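4.2 What a soft cap does on a flat table

We came to caps late in the project, after a long stretch with towels and pillowcases, and they quickly became our favorite thing to study. A towel has no right way up. A cap does, and it also has a stiff part and a soft part sewn together, so it behaves like two objects that have to travel as one. Push on the bill and the whole thing slides. Push on the crown and it caves in, sometimes springing back and sometimes staying dented until a person reaches inside and pops it out. For a study of everyday tidying this is a wonderful mix, and it is also something nearly every household owns and almost no household has a fixed place for.

The interviews described in Section 3 gave us a good feel for how people live with their caps. In Pronitz, where most of the homes we visited have a narrow hallway, caps hang on door handles or sit on top of the coats. In Irau they were more often in a pile on a shelf, one crown pushed into the next. People had strong feelings about this! One man showed us how he lines his caps up bill to bill, and was quite firm that stacking ruins the front panel. His daughter, in the same interview, said that a cap that has never been sat on is not really hers yet. Both of them called their own way "tidy," and we took that seriously when we wrote down what a finished table should look like.

Three resting poses came up again and again in our notes, and we use the same names for them throughout this section. A cap is "standing" when the crown is up and the rim is flat on the surface. It is "leaning" when the crown is up but the bill or a fold in the fabric lifts one side, so that it sits at a tilt. It is "tipped" when the opening can be seen from the side or from above. A standing cap is the easiest to pick up by the bill, and a tipped cap is the easiest to pick up by the rim. Leaning caps are the interesting ones, and the rest of this section is mostly about them.

Most table layouts used caps of a single color. We had first planned to mix colors, but Karlijn Boersma pointed out that people sorting a mixed pile spend much of their time on color and very little on shape. With the color taken away, the fold of a bill and the slump of a crown are all there is to go on. A few other household things share the table with the caps, as they would on a real hall table or dresser. Figure 2 shows one of the mixed layouts, with black and maroon caps.
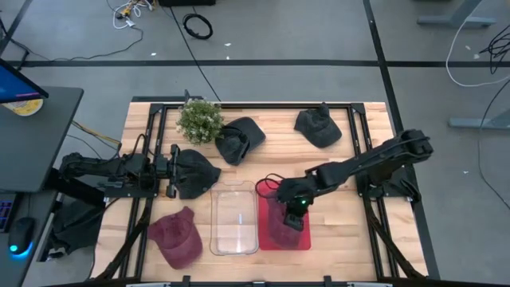
Figure 2. A layout with three black baseball caps on the striped wooden tabletop. The potted plant with tiny white flowers is near the top-left corner. The cap immediately to its right lies tilted, with its bill folded.

The tilted cap in Figure 2 is a good case of leaning, and a nice reminder of how much a bill matters. We had expected the crown to decide how a cap rests, as it is by far the larger part. In our trials the bill had the bigger say. A bill with an even curve gives the cap two points to stand on, and the crown settles behind it. A folded bill takes one of those points away and the cap rolls a little toward the fold. Pressing the crown down does not help for long. What helps is to open the bill first, give it a moment and only then set the cap down, and several of our participants did exactly this without being asked and without being able to say later that they had done it.

Crumpled fabric is a separate matter and should not be confused with leaning. A cap can have a badly creased crown and still stand perfectly well on its rim. In the first round of ratings our raters marked these caps as untidy nearly as often as the leaning ones, which puzzled us until we read their comments. They were judging how the cap would look when worn. We changed the wording of the rating sheet to ask about the table only, and agreement between raters improved.

The plant deserves a few words too, because we grew very fond of it as a landmark. Every participant treated it as something to work around. Caps were moved toward it, beside it and once in a half circle around the pot, but very few people moved the pot itself, even in layouts where doing so would have freed up the best corner. When asked, they said that plants "live" where they are. Caps, in the same conversations, were always on their way somewhere. We think this sense of which things stay and which things pass through is a large part of what tidying means at home, and it showed up with very little prompting.

For comparison we repeated the layouts with knitted hats, which have no bill and no clear front. The difference was striking. Participants finished sooner, talked less and disagreed less about the result. Several folded the hats in half and put them in one stack, something that only 2 of the 11 participants tried with the caps. A cap resists being folded, and most people seem to respect that. The ones who did stack their caps tucked each crown into the one below and kept the bills facing the same way, just like the shelf piles we had seen in Irau.

Section 4.3 takes up the question of order, that is, which cap people reach for first when more than one is leaning.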